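Home > Kitchen & Pantry > Produce storage
Tags: wire baskets, lemons, garlic, peppers, small kitchens

Wire baskets for lemons, garlic and red peppers — one each or mix them?

Posted by Stela Pascu, January

Quick one, need to decide before I go shopping again. I have wire baskets lined up at the back of a wood table, the open grid kind. Plan was lemons left, peppers middle, garlic right. Works for maybe a day. Then someone unpacks a bag and its all over the table again.

Things I can't work out:

- do lemons last ok in a wire basket or do they have to go in the fridge
- garlic next to lemons, yes or no
- is a whole basket for peppers a waste, I never have more than a couple
- papery garlic bits and little strands of stuff fall through the grid and sit on the wood. Liner? Which one? 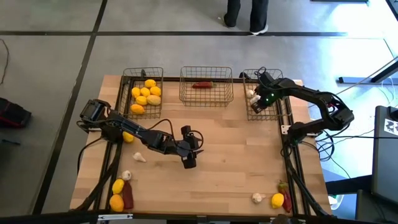
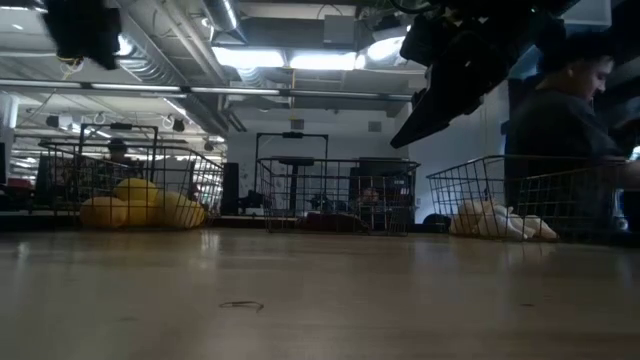
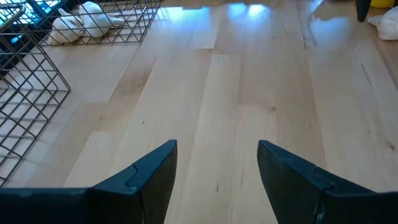 What I've tried so far

Paper towel in the bottom. Slid around, looked awful, gave up. Also had a solid plastic bin before (Tarker, the deep one) and lemons at the bottom went moldy where I couldn't see them. So I do want to stay with wire. Kitchen stays at 70 most of the year, gets afternoon sun on the table if that matters. Fridge is tiny and shared, so not much room in there.

Don't want to buy a big system. Saw the Cozma stacking set and no thanks.

Shahram Ghasemi
Replied in the evening

OK in order.

Lemons — on the counter a week, give or take, then they start going hard. If you use them fast leave them in the basket. If you buy a big bag, keep out what you'll use this week and put the rest in the fridge in a closed bag, they last way longer like that. Don't pile them deep. Turn them over when you walk past, the one touching the wire at the bottom is the one that goes soft first.

Garlic — wire is great for it. Dry, airy, out of the sun. I wouldn't mix it in with the lemons, if a lemon leaks the garlic gets damp and then it sprouts or molds. Separate baskets side by side is fine, mine have been like that for years. Just don't put garlic in the fridge whole, it sprouts once you take it back out.

Peppers — these are the ones I'd move. Red ones wrinkle fast at room temp. Two or three days in the basket, then fridge drawer. So yes kind of a waste of a basket. Put onions there? Or use it as the "eat this today" basket, thats what we do and it gets used.

Sun — slide the garlic one to whichever end gets least.

Bits on the table: skip the paper towel. Cut a piece of that rubbery shelf mesh to the size of the base, it grips the wire and still lets air thru. Take it out and shake it over the trash. Or no liner at all and pick up the baskets and wipe under them when you do the table, takes 2 minutes.

For the stuff ending up everywhere, label the front rim. Masking tape and a marker. Sounds dumb, worked in my house.

clolludance
Replied the next morning

just get a bowl lol. one big bowl, everything in it. I've done that forever and never had a problem

ok the garlic did sprout one time

Stela Pascu
Original poster

Thanks Shahram. Going with shelf mesh and tape labels, peppers to the fridge drawer if I can fight for a corner of it. Onions in the middle one then. Do red onions need to stay away from the garlic too or are they ok as neighbors?

Shahram Ghasemi

They're fine next to garlic. Its potatoes you want to keep away from onions.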